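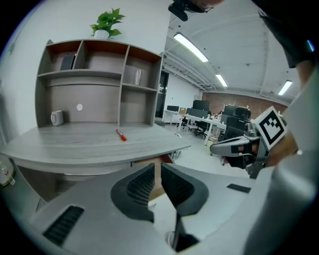 최종 수정: 1월, 오후 5시

트렐로어 유권자 명부 감시 사업 중간 보고

수신: 폴린 홀리스 사업관리관

먼저 좋은 소식부터 적습니다. 플로소프 선거구의 명부 대조는 예정대로 진행 중이며, 이번 기간에 면담하기로 한 주민 100명을 모두 만났습니다. 그중 상당수는 자신이 명부에서 빠진 줄 모르고 있었고, 몇 분은 이미 돌아가신 것으로 처리되어 있었습니다. 본인들은 비교적 건강해 보였습니다.

선거관리 사무소에는 정정 요청서를 여섯 차례 보냈습니다. 답신은 두 번 왔는데, 한 번은 접수 확인이었고 다른 한 번은 앞의 접수 확인을 취소한다는 내용이었습니다. 콜린 해슬럼이 창구를 직접 찾아갔으나 담당자가 바뀌었다는 안내를 받았고, 새 담당자는 아직 정해지지 않았다고 합니다. 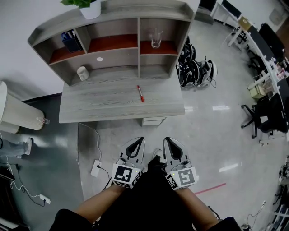
그사이 의회에서는 명부 개정안이 위원회를 통과했습니다. 여야 모두 자기 공이라고 발표했으니 드물게 초당적인 성과라 하겠습니다. 다만 이의신청 기간이 약 5주로 줄어, 저희가 작년에 만든 안내문은 다시 써야 합니다. 인쇄비는 교통비 항목에서 돌려 쓰고자 하니 승인 부탁드립니다.

지연된 항목은 섹톤 지역 참관인 교육입니다. 강당 대관을 군청이 두 번 허가하고 두 번 철회했습니다. 현재는 플릴루스 마을회관과 협의 중이며, 난방은 되지 않는다고 들었습니다. 교육 일정과 수정 예산표는 대관이 확정되는 대로 따로 보내 드리겠습니다.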